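Drulumero Robotics Club
Minutes, 18 December 2022

Present: 11 members, plus the laptop, which joined late owing to updates.

1. Last minutes
Approved after the word "working" was struck from the arm report.

2. Budget
We have 57 dollars. A motion to spend it on pizza was tabled until March, when there may be less of it.

3. Zestavbridge meet
Entries are due in March. We are in the simulated manipulation class again, under the team name Pedo, which is "on foot" in Esperanto and was voted in before anyone checked it in English. Renamed Kollár, 9 to 2. The form will be corrected before anybody prints shirts.

4. Simulator progress
The grasping group ran 90 trials on the new room and reported 3 clean pickups. The group feels this is a trend. Discussion followed on whether 3 points make a trend.

The wrist view is now rendering at full size, and the dark tile texture finally loads. Frame rate has suffered for it. Members with older laptops were invited to be patient, as they have been all year.
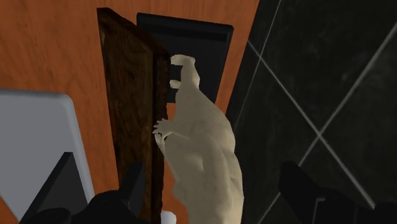
Motion to freeze the room layout until the meet, so that people stop moving things the night before a demo. Carried, with one abstention from the person who moves things.

5. Grasp scoring
Long debate on whether touching an object counts as holding it. The rulebook says no. We will follow the rulebook – under protest.

6. Action items
Grasping group: rerun the trials with slower finger closing and save the logs this time.
Software group: fix the reset button, which resets everything except the arm.
Everyone: bring back the borrowed chargers.

Adjourned when the building lights went off on their timer.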